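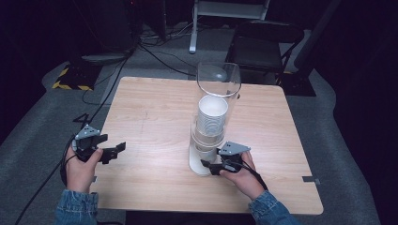

Page last changed: January, 9.48 am

I'd gone to Tavelcombe to ask the woman who runs the hall's tea table about her scones, and we ended up talking about paper cups for most of the morning (I'm not sorry!).

She keeps hers in a tall clear tube, open at the top, stacked one inside the next. "You want to see how many you've got left," she told me. "We used to have them in a cupboard in their plastic sleeves, and every single week somebody would come running at half past ten to say we'd run out. We hadn't. They were behind the sugar."

The tube came from Wandness, a little catering shop that was closing down, and she paid 70p for it. She was clearly still pleased about that. I asked whether china wouldn't be nicer and got a bit of a look.

"It would be lovely, if you're washing up. We had 48 people in for the Uvico talk and one sink."

Fair enough! The cups are plain white, nothing printed on them, and she likes them that way so the children can write their names on the side. The table is a pale wood one, light enough for her to shift across the carpet on her own, and she'll have a folding chair out for anyone who needs to sit while they wait.

Does she ever get them jammed together? "All the time. Give the top one a little twist, don't pull. If you pull, you get three."

She's been doing the teas for 19 years and says the urn is older than that. We did get round to the scones in the end. She uses buttermilk, and she wouldn't tell me how much.

Words by Chmielewska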